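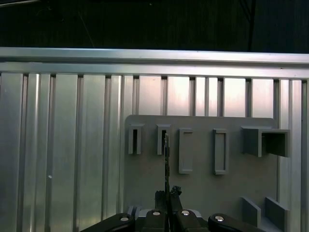 Arnow，9月28日

图4 浅灰色竖板与板上的一排卡座，背后是铝型材墙。左侧两个为窄缝式，其右侧两个为浅框式。

4.3 竖着放：卡座的形状怎样影响归还

写到这一节我比较开心，因为前面两节都在讲抽屉，而抽屉实在没有多少可讲的（拉开，看一眼，翻一翻，关上，然后去问别人）。竖板就有意思多了。图4里的那块板，上角是圆的，表面哑光，灰里略微带一点蓝，立在铝型材墙前面，上半部分横着排了一排卡座，形状各不相同。我们在整个项目里反反复复改的，就是这一排东西。

先交代一下背景，没看过第三章的读者可以从这里接上。Hestix工坊是一间共用的小型装配间，谁都可以进来借用工具，用完自己放回去。问题就出在“放回去”三个字上。五月份预试的时候，我们把常用的小件列成一张清单，一共82件，然后照着清单每晚去找。找得着的不少，可是“找得着”和“在它该在的地方”差得太远了！有一把塞尺连着几晚都躺在窗台上，你说它丢了吗，没丢；你说它归位了吗，也说不上。所以在正式观察里，我把归还分成了三种情况：放回原位、放到了邻近的位置、放到了别处。“邻近”的意思是同一块板上，但是卡座不对。这个分法有点粗，我知道，审稿的同事也提过，后来想改的时候记录已经做了一大半，就留着了。

4.3.1 窄缝式

图4最左边那两个就是窄缝式的样子：短短的直立方块，中间从上到下一道窄缝，顶上有个略微伸出来的小帽檐。两个几乎一模一样，左右挨得不远。

我对窄缝式一开始是很有信心的。理由很朴素，薄的东西就该插进薄的缝里，钢尺、刮片、塞尺都是薄的，人手里拿着一个薄片，眼睛自然会去找一条缝。第一周的记录也确实支持这个想法，薄片类的归还几乎都落在了窄缝里。麻烦的是，两个窄缝式并排放、长得又一样的时候，人们根本不管是哪一个。先看到哪个就插哪个，插不进去再换旁边那个。于是“邻近”这一栏迅速变长，我每天晚上对着记录本唉声叹气。

Edeltraud Stüber（她负责工坊的日常，比我熟悉这些工具得多）当时的看法跟我相反。她觉得两个一样的卡座完全没有问题，因为对借用的人来说，下一次去拿的时候也只要扫一眼就够了，左边右边有什么要紧。我们为这件事争了好几回，茶都喝凉了。后来我把“邻近”的记录单独拿出来，查下一位借用者找到这件工具有没有费事，结果很少有人费事。我得承认她说得有道理。所以读表6的时候，请不要把“邻近”一概当成失误来看，我自己前半段就是这么看的，白白愁了好多天。

还有帽檐。窄缝顶上的那一小块帽檐，在我们最早的版本里是没有的。没有帽檐的版本用起来有个毛病：人会从上往下直直地插，力气一大，薄片就顶到底，边缘磕着，听着都心疼。加了帽檐以后，大家的手法变了，多数人会先把薄片靠到正面，再往里送。我没有专门为这个设计对照，所以这里只能当作观察笔记来写，说不上是结论。不过如果有哪位同行愿意认真做一做帽檐的宽窄，我非常想看到结果。

窄缝的宽度也调过。太宽，薄片斜着歪在里面，看起来像没放好，后来的人就顺手把它抽出来放到桌上（出于好意！）；太窄，又要两只手才放得进去，而人在收拾的时候往往另一只手里还拿着别的东西。最后定下来的宽度是拿清单里最厚的那把塞尺一点一点试出来的，过程谈不上科学，方法一节里我也照实写了。

4.3.2 浅框式

窄缝式的右边是两个高一些的长方形框，四周的边沿立起来，第一个框里围着一块浅浅的凹面。这种我们叫浅框式，工坊里有人管它叫“相框”，叫得比我们正式的名字响亮多了，连借用登记表上都有人这么写。

浅框式的故事正好和窄缝式反过来。设计的时候，我想的是把扁平的小盒放进去，边沿挡住四周，盒子的轮廓和框的轮廓对上，一看就懂。结果头几天，框里什么都有人试着放。一卷胶带，一块抹布，一张写着“请勿移动”的纸条（请勿移动什么，纸条上没写）。只要一个凹进去的地方看着像能放东西，人就会往里放东西，跟它的形状合不合关系不大。我在抽屉那两节里写过类似的现象，没想到竖起来以后还是这样，只不过竖着的时候放不稳的东西会掉下来，倒也算帮我们筛掉了一部分。

把浅框的凹面改得更浅之后情况好了一些。凹得深的时候它像个小架子，凹得浅的时候它更像一个印子，印子是在告诉你“有一样东西应该在这里”，小架子是在说“随便放”。这是我自己的体会，措辞也许太文艺了点，Lammers那边合作的几位读初稿时在这一段旁边画了个问号。可我试过换成更规矩的说法，怎么换都没有这两个词清楚，就请大家包涵吧。

4.3.3 记录与结果

正式观察持续了14天，总共记下141次归还。其中有43次没有回到原位，也就是落在“邻近”或者“别处”里。这个数比预试的时候低，不过预试的板子和后来的板子差别太大，我不敢直接放在一起比，表6里也把两者分开列了。

没有回到原位的这些，我一条一条看过去，大致能看出几种样子。薄片类多半是窄缝之间互换，前面已经讲了。扁盒类如果没进框，往往是连板子都没到，直接留在了工作台上，而且常常是好几样一起留下的，像是人打算一会儿再来收，然后就去忙别的了。最让我意外的是细长的工具，镊子、划针之类。它们按说也可以插进窄缝，可是插进去的人少，大家宁可平放在台面上。我问过几位，有一位说怕尖头把缝里划坏，有一位说根本没想过那是给镊子用的。两个回答我都原样抄在附录里。

这里顺便说说标签。我们试过在卡座下面贴名称，用的是Ukwood的小标签，字印得很清楚，贴上去也服帖。贴了几天，我没看出归还上有什么变化，倒是问路的人少了，大家取工具时更果断。取和还原来是两回事，取的时候人会读字，还的时候人只看形状，甚至连形状也不怎么看，手记得哪里就往哪里送。有一位常来的借用者，我把他惯用的那件工具的位置往右挪了一格，他连着放错了好些次，每次放完都很满意地走开。我看着又好笑又不忍心，后来还是给他挪了回去（这一段记录没有计入统计）。

4.3.4 板与墙

再讲几句板子后面的墙，虽然它不是研究对象，但它影响了不少决定。墙面是一条一条竖着的铝型材，条与条之间有细细的暗槽，顶上横着一根粗的铝横梁。金属面反光很厉害，中间偏上的地方亮得发白，你要是直接把小件挂在这样的墙上，人站在前面是看不太清轮廓的，竖条纹也会跟窄缝混在一起。我们最早就是想省事，打算直接往型材上装，试了一个上午就放弃了。后来加了这块哑光的浅灰板，卡座的影子落在板面上，软软的，反而把形状衬得更明白。

颜色上我也犹豫过。卡座和板子都是灰的，对比并不强，有人建议卡座用橙色或者黄色。我没有采纳，主要是担心颜色本身变成线索，那样就分不清大家是在认颜色还是在认形状了。代价是老花眼的借用者抱怨过看着费劲，尤其是傍晚。如果目的是把工坊管好，用不着做研究，那我会劝你大胆上颜色，别学我。

排列的顺序是从左到右，矮的在左，往右接着高一些的。这样排，抬手去够左边的时候不会碰到高的那几个。Edeltraud习惯用左手，她提出来如果反过来排她会更顺手，我们答应她下一版换过来试试，到写这一节为止还没有换。

4.3.5 几点保留

这一节的结果有几处要打折扣来读。观察的时间不长，又只有一个工坊，来的人彼此大多认识，谁放错了会被当面念叨两句，这种压力在别的地方未必有。我本人每晚都去对清单，借用者渐渐认得我了，有人一见我进门就开始收拾桌子，这对记录肯定有影响，影响多大我估不出来。另外清单是在五月定的，中间添置过几件新工具，都没有补进去，所以新工具的归还情况这里完全没有反映。

形状这一头，我只对窄缝式和浅框式有把握说上几句。其余的卡座改动太频繁，有的头一天装上，隔天又拆下来重做，记录零零碎碎，放进表里只会添乱。它们的草图和修改日期收在附录C，下一节讲工作台台面的时候还会用到其中两张。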